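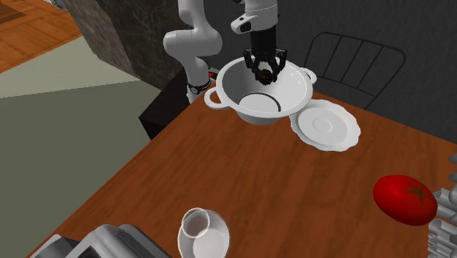

The two-finger gripper and the white pot in the simulated dining room.

Filed under: Grippers & End Effectors

The test engineer who ran the gripper comparison at Okova works from a desk with two monitors and no robot. All of the work so far has been done in simulation, on a rendered dining table with a pot, a plate, a tomato and a glass on it.

"People ask where the arm is," the engineer says. "It's on the screen. We'll book time on a real one when we have something worth checking."

The comparison set a plain two-finger gripper called the Baler against the Besson, a three-finger design with softer pads. Both were mounted on the same white arm and given the same job, which was to pick up a two-handled pot and set it down again without touching anything else on the table. Each gripper got 1,000 scored attempts. With setup runs and restarts included, the Baler file holds 1,044 and the Besson file holds 1,709.

The gap between those last two numbers is the first thing the engineer brings up. "The Besson needed a lot of tuning before I was willing to score it. The contact settings for soft pads are slow to get right. You change the friction and the pot slides. You change it back and the fingers sink into the wall. I kept every one of those runs because I wanted the cost to show."

The pot was picked for its shape. It is deep, its walls are curved, and the handles stick out to the side where they can bump a neighbor. A gripper can go for a handle, pinch the rim, or reach down inside. The planner was free to choose, and with the Baler it often went inside.

"I didn't expect that to be the popular one," the engineer says. "With narrow fingers it makes sense. There's room in there. The Besson is wider, so it mostly took the rim, and then you get tilt."

Tilt turned out to be the hardest thing to score. A pot that hangs a little off level is fine if it's empty. The team settled on a limit in the end, but the engineer would have preferred to log the angle and leave the judgment to whoever reads the report.

Clutter mattered more than either gripper's maker had suggested. The plate beside the pot caused most of the failed set-downs, with the base of the pot landing on the wavy rim. The glass near the front edge was rarely a problem. "It's out of the way of the path. I could move it closer, and I probably will in the next round."

Both grippers ran on the same controller, Wamico, with no changes between them except the finger model and the closing force. The engineer is firm on that point. An earlier study in the same office had let each gripper use its own controller, and the results were hard to read afterward - a slow approach looked like a bad grip.

Asked which one came out ahead, the engineer hesitates. The Baler was quicker to set up and steadier on the pot. The Besson did better on the tomato, which was added as a side test in February and isn't part of the main score.

"If you only lift cookware, take the two-finger. I'd say that today. But rendered pads are not real pads, and I don't trust my tomato numbers yet."

The next round will add a second camera view and a heavier pot. Time on a physical arm has been requested for after that.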